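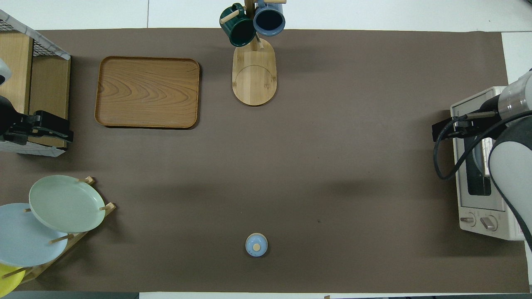
Lamptey Street is getting its coffee morning back, and I for one have been waiting all winter for this. The hall on the corner has been shut to the public since the boiler gave out, and if you live anywhere near it you'll know what that did to the place. No coffee, no book swap, no piano lessons drifting out the side window. Just a laminated sign and a padlock.

Well, the padlock is off! The doors open again in February, at 8 in the morning, and Dede Amoah tells me the kettle will be on before that for anyone who turns up early and cold. Dede has run the coffee morning for as long as I've lived on this side of the tracks, and she sounded about as pleased as I've ever heard her.

"I've had people stopping me in the grocery store," she said when I called her. "They don't say hello anymore, they just say 'when?' Now I can tell them."

The new boiler went in last month, secondhand, from a school over in Vinent that was switching to something bigger. The money for moving it and hooking it up came mostly from the fall rummage sale, which brought in a little over $1,000, and the rest came from the coffee jar, the raffle and one very generous check that I've been asked not to write about. So I won't. (Thank you, though.)

I stopped in to take a look while the painters were packing up, and the room looks great. The walls used to be a kind of tired mustard color and now they're white, and somebody finally fixed the window that only opened if you hit it. The old stage curtain is gone too. I'll miss it a little – my daughter was a sheep in front of that curtain – but it smelled like a basement and I don't think it could have taken another cleaning.

The big change is the hours. The coffee morning used to wrap up at 10:30 so the dance class could come in, and there was always that awkward ten minutes with half the room in tap shoes and the other half hanging on to their last bite of cake. Dance has moved to the afternoon, so coffee now runs until noon. Two hours and a half was never enough for the table by the radiator anyway. You know who you are.

Prices are staying put. Coffee or tea is a dollar, refills are free, and cake is whatever you feel like dropping in the jar. Samran Rattanakul is back on the baking, and he's promised the orange loaf for opening day along with a new thing with dates and ginger that he's been trying out on his neighbors. I'm not one of his neighbors, sadly. I asked if I could have a taste ahead of time for reporting purposes and he laughed at me.

Samran also wants me to pass on that he could use some help. He's happy to bake for the first couple of weeks, but he works nights at the Werkik plant and he'd like to have a few other names on the list by spring. It doesn't have to be fancy. Banana bread is fine, and so are cookies. If you bake with nuts, please put a note on the plate.

One more thing about cups. The hall is done with paper ones, so everything will be served in real mugs from now on, and there's a shelf going up by the sink for people who'd like to leave their own. Put your name on the bottom in something that won't wash off. Dede says the shelf has room for 26 and it's first come, first served, so I wouldn't wait too long if you're particular about what you drink out of. I am! Mine's already in a bag by the front door.

The book swap starts up again the same morning, in the little room behind the kitchen. They've got plenty of mysteries and would love some cookbooks and kids' books. No encyclopedias, please, and no magazines.

Parking is the same headache it's always been. The lot behind the hall is small and fills up fast, and the street side is permit only until 9. Your best bet is the gravel patch across from the old Jernia building – it's a short walk, and the sidewalk has been patched since last year. There's a ramp at the side door now for anyone with a stroller or a walker, and the side door will be kept unlocked the whole morning.

If you want to get on the baking list or give Dede a hand with setup, just leave a note in the box by the front steps. She checks it every evening on her way home.

Share this story (26)
2 comments
Print | E-mail this to a friend
Get our local news by e-mail every week. Sign up for the newsletter.
This site uses cookies. By staying on it you agree to our use of them.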